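# Tretmont Play Loft – November walk-through, with comments

Checked by Lærke Holst and Damian Ortner, start 7:40 a.m., before opening

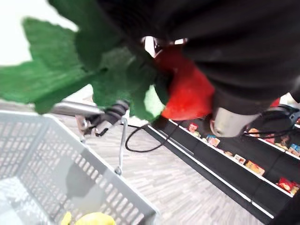 Second time through with the new sheet and I love it! Everything goes in walking order now, so we never had to double back to the stairs. OK = fine as is, FIX = before the next open morning, WATCH = look again next month.

## Entrance and coats

- [x] Door closer slows before the last few inches – OK. Rupert adjusted it and it's so much better, no more slamming.
- [x] Finger guards on the hinge side, both doors – OK
- [ ] Mat lies flat – FIX. One corner curls up and I caught my toe on it twice. Try the wide tape first.
- [x] Coat hooks above adult eye level or capped – OK

## Stairs and gate

- [x] Handrail tight, both heights – OK
- [x] Gate latches by itself from halfway open – OK, ten tries out of ten
- [ ] Gap under gate – WATCH. Fine today, but the floor dips on the left and the gate has dropped a little since summer.
- [x] Stair lights – OK, and the new bulbs are great

## Soft toys and dress-up

- [x] Pulled every seam on the big toys, thumbs on both sides of the stitching – OK except as noted
- [ ] Gray elephant, ear seam – FIX. Stuffing shows when you pull. Out of the bin until it's sewn.
- [x] Eyes and noses, firm tug and twist – OK. Two loose buttons came off the doctor coat, so it gets snaps now.
- [x] No cords or ribbons longer than a hand – OK
- [ ] Wash log filled in – FIX. Last two lines are blank. Please sign even if it was only the small basket!

Damian wants to keep a spare set of toys so there's always one clean batch on the shelf. Yes please. Eder has storage tubs with vented lids and they stack nicely under the bench.

## Climbing corner

- [x] Mats butted together, no gaps – OK
- [x] Bolts on the low frame, hand check and wrench check – OK. One needed a quarter turn.
- [ ] Top platform – measured 1,410 mm from the mat. WATCH. Same as last time, but I'd like Ferdinand Danzer to confirm which end of the tape we should be reading from, as my old note says something different.
- [x] Rail height above platform, 858 mm – OK

## Shelves and outlets

- [x] Tall shelf anchored, top bracket at 1,825 mm – OK, didn't budge
- [ ] Outlet behind the book nook – FIX. Cover missing. Rupert has a bag of them in the office.
- [x] Heater guard cool enough to hold a palm on – OK after 20 minutes running

## Kitchen hatch

- [x] Cleaning products locked up – OK
- [x] First aid box complete – OK. Bandages restocked, and Lærke found the good tweezers!
- [ ] Hatch shutter – WATCH. Squeaks, and needs two hands to lower.

## To do

1. Elephant ear – Lærke
2. Outlet cover and entrance mat – Rupert
3. Platform measurement – Ferdinand
4. Price for the tubs, 122 at most – Damian

Really pleased with how the climbing corner looks now. Copy of this goes to Alois Kaufmann for the binder; the old sheets can be recycled.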